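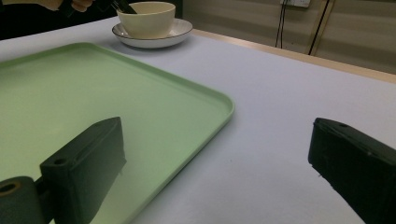

Sulastri Lau wanted to know, before we'd even sat down after the Fultdale open day, whether the hand-held grippers could go out to the schools in August or if that was still too soon. Too soon, I told her. Maybe two pairs. She has asked for it in writing so it's going in this report.

Progress report, Tjoa project, open day and demo

Quick version, full accounts to follow from Kalliopi Nikolaidis.

Doors at 10 a.m., people already waiting. 145 through by closing, against the 100 we promised in the grant plan. Most came for the table demos. Bowl, saucer, green tray, one gripper in each hand, have a go. Simple setup and it held a crowd better than the slides did. Slides are getting cut next time.

What went well: the hand tools. Visitors got the idea quickly and the kids didnt want to give them back. Several teachers asked how a recording from a hand tool ends up as something an arm can do, so we need a one-page handout on that. Kalliopi has a draft, needs pictures.

What didn't: the arm demo from Ekstead started 20 minutes late. Network trouble in the side room, not the arm. Once running it did its pick and place fine, but we lost the first group. Also no microphone, people at the back couldn't hear a thing.

Money. Travel under budget. Printing over, my fault, ordered the wrong size banners and had to reorder. No change requested to the total.

Clirnodska sent 2 people and they want a follow-up visit, shorter, just the tabel work. I said yes in principle. Need your ok on the room cost.

Still open:
Handout, final text and pictures
Spare finger pads for the hand tools, quote requested
Sign-up list to be typed up, half of it is hard to read
Answer to Sulastri on the school loans

Will send the visitor comments separately once they're typed.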